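Tirklow 600 Sloped Metal Bin

A gray rectangular bin for people who own small things and would like to stop stepping on them. The walls slope outward toward the rim, so your hand goes in without a fight. Expect the floor to pick up scratches. We call this character, and so will you.

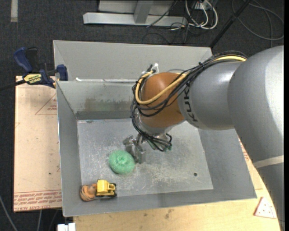
Sizes and ordering

The 600 is the one most people want. The Dalen lid is sold separately, and yes, we've heard your thoughts on that. Price: $92 each, or $349 for a set of 4. Bins nest when empty, a state Gizella Bozsik in our shop has yet to achieve at home.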